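14 June 2020

Day 40 of working from the spare room, and I spent it writing rules for a robot that lives inside my computer. 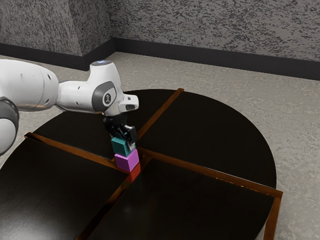 The rulebook has reached version 4. It began as a single page, which I wrote in October in a good mood, and it had one rule that mattered: stack the cubes, don't drop them. I thought that covered it. I was younger then and went to an office.

What happened is that we started scoring. Once you score something you have to say what counts, and once you say what counts someone will send you an email at ten at night with a case you hadn't thought of. The case last week was a teal cube set down on the magenta one with a corner hanging over. Was that a stack? It stayed up. The person at Jirkby who runs the scoring said yes. The person at Cudon who pays for the scoring said that if a warehouse did that with his boxes he'd want a word with somebody. They both copied me, because I am the standards person, a title I got by once asking in a meeting whether we had any.

So this morning, coffee, toast, section two: Placement. I wrote "A cube is considered placed when it rests on the cube below it." Then I looked at "rests" for a long time. A cube can rest on another cube while the gripper is still holding it. Is it resting then, or being rested? I changed it to "when it is supported only by the cube below it and the gripper has let go." Then I had to define let go. Fingers open, fine, but how open? A finger can be open and still be leaning on the thing like a man at a bar. I wrote "no contact between any part of the gripper and the cube," and felt for a minute like a person who had done a day's work. It was 9:15.

The next trouble was how long it has to stay put. The old rule said "remains stable," which is the kind of phrase people write when they want lunch. I put in 300 simulation steps. There is no deep science behind 300. I wanted a number large enough that a slow topple would show itself and small enough that the night batch would finish by breakfast. I did write a paragraph of reasoning to go with it, and the paragraph is longer than this one and says less.

Things I took out of the rulebook today:

"Where possible." It was in there eleven times. Everything is possible where possible.

"The operator should use judgment." The operator is a script.

A rule about safety glasses. It came over with the template from the Ramalho document, which was for a real arm in a real cell with a real fence, and I had apparently carried it through three versions without reading it. For most of a year it has been our official position that eye protection must be worn near the simulated table. I'd like to believe we were in compliance.

I kept more of the Ramalho template than I expected to, though. My first idea was to strike everything about keeping people clear and approach speed and stopping before contact, since there are no people in there and the worst thing that can happen to a cube is that I reset it. Then I got to thinking about where the motions go afterward. The whole point of the exercise is that the arm learns its manners in the simulator and takes them to a real table at Fesa later. If we let it come down fast onto the stack for a year because nobody's fingers are in there, it'll come down fast at Fesa, where there are fingers. So the slow approach stays. I wrote it as "The final descent shall be made at reduced speed in simulation as in hardware," and I defined reduced speed, and I even put the definition before the place where it's used. Small pleasures.

The word "shall" took the middle of the day. I had a rule that "shall" means you must, "should" means you ought to and will be asked about it if you don't, and "may" means go ahead. A fine rule, used all over. Then I searched the document and found I'd broken it on the very page where it's stated: "Readers shall find the definitions below." They must? What if they don't feel like it? I fixed that one and found nine more. I also found a "will" that could have been a promise or a prediction or a threat. It said "Failed runs will be logged." I made it "shall," which at least tells the script whose job it is.

Lunch was a sandwich eaten standing up, against my own policy on sandwiches.

Afternoon: the table. The one in the simulator is round and dark and shiny, with copper strips dividing it in quarters, because whoever built the room had taste and no deadline. The stack goes up in the middle where the strips cross. Red on the bottom, magenta on that, teal on top. This is a handsome arrangement and I have come to hate it. The strips are raised. The bottom cube sits right on the crossing. So when a tower goes over, was it the arm's fault, or the table's? Jirkby says a hard spot makes a better test. Cudon says it's a test of the furniture. I can see both sides, which is a terrible quality in a person who has to write the rule.

What I wrote is that the starting position of the bottom cube must be checked and recorded before the arm moves, and that a run where the bottom cube isn't steady by itself doesn't count, for or against. Also that each batch shall include runs with the stack away from the strips, and that the two kinds get reported separately and never averaged together. I underlined never. I expect to see them averaged together by the end of the month, in a chart, in color.

That brought me to the 957. There were 957 runs in the last batch, and the summary that went around gave one success rate and no other information of any sort. It didn't say which version of the rules it was scored under. I asked. The answer came back that it was scored under "the current one." Version 3 was current when the batch started and I'd put out the draft of this one before it finished, so there were two current ones, and part of that, I admit, is on me. The new section seven says every result carries the version of the rulebook it was judged by, plus the settings, plus the seed, and that a result without them isn't a result. I had "is a rumor" there and took it out. A standard isn't the place for it. It is the place I'd most like to put it.

There's a section eight now, too: What To Do When A Run Fails. The old advice amounted to run it again. You can do that in a simulator until the numbers are lovely, at no cost but electricity and your character. New rule: reruns are allowed only for a crash of the software, the crash gets written down, and the first attempt stays in the log next to the second. Someone is going to object that this makes us look worse. It will. I plan to be very calm on the call.

I also tried to write something about friction and got nowhere. The cubes are as grippy as we tell them to be. At the moment they're grippier than any block I ever owned as a child, and the stacks hold wonderfully, and I don't know that they'd hold at Fesa. What I want is a rule that says you must try it with slipperier cubes and report that as well. What I don't have is how much slipperier. I left a gap with the word FRICTION in capitals and moved on. Must ask Fesa to measure theirs. Must find out whether Fesa has cubes.

Colors: I left those alone. Somebody wanted a rule that the order should be given by position only, bottom, middle, top, and never by color, so that we're ready for the day all the cubes are gray. Sensible. I'll do it in version 5, by which time I hope to be in another line of work, possibly gardening, where things fall over and it's put down to weather.

Around four I did the thing I always tell other people to do, which is follow the document as if I'd never seen it. I opened a fresh run, put the rulebook on the other screen and went line by line. I got as far as step three. Step three said to confirm the gripper was empty "as described above." It wasn't described above. It was described in version 2, in a section I deleted for being too obvious. I put it back. I also found that step five assumed you'd already loaded the cubes and step six was where it told you to load them. In my defense, I've been loading the cubes before step five for so long that my hands do it.

After that it went fairly well. Teal cube up, over, and down toward the magenta, at reduced speed, as defined. I sat with my finger on the counter for all 300 steps like someone waiting on an egg. I have marked that run as a practice and left it out of everything, per section eight, though section eight doesn't say a word about practice runs and now needs to.

Added to the list for tomorrow: practice runs, friction, the gap in section four where I wrote "see table" and there is no table, other than the round one. Check whether "supported only by" lets in a cube that's touching a neighbor on the side. I think it doesn't. I think someone will write to me about it by ten.

Sent the draft to Jirkby and Cudon at 5:40 with a note asking for comments. Cudon has replied already. He'd like to know if the cubes could have his logo on them.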